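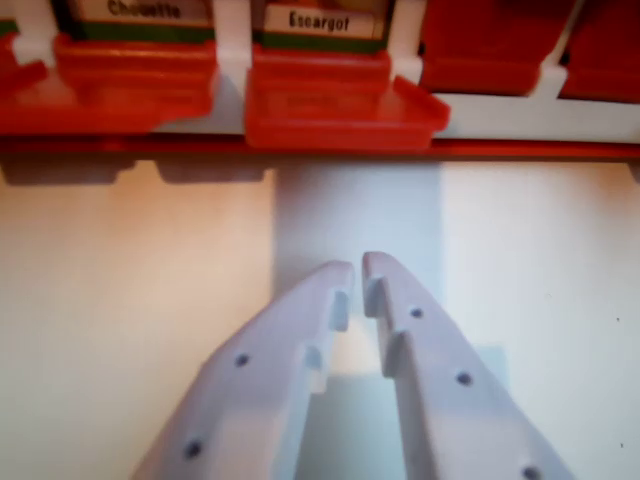 Who loses their job when the picking gets automated?
At Cadlow, the people on the parts wall kept theirs, but the job they kept was a different one.

I spent June there with Dilani Munasinghe, who'd picked by hand for 22 years. Her day is mostly restocking and sorting out jams now — easier on the shoulders, she reckons, but lonelier. She misses the chat!

For next week, read the Cadlow interviews and jot down one skill you think she's lost and one she's picked up. Half a page is plenty.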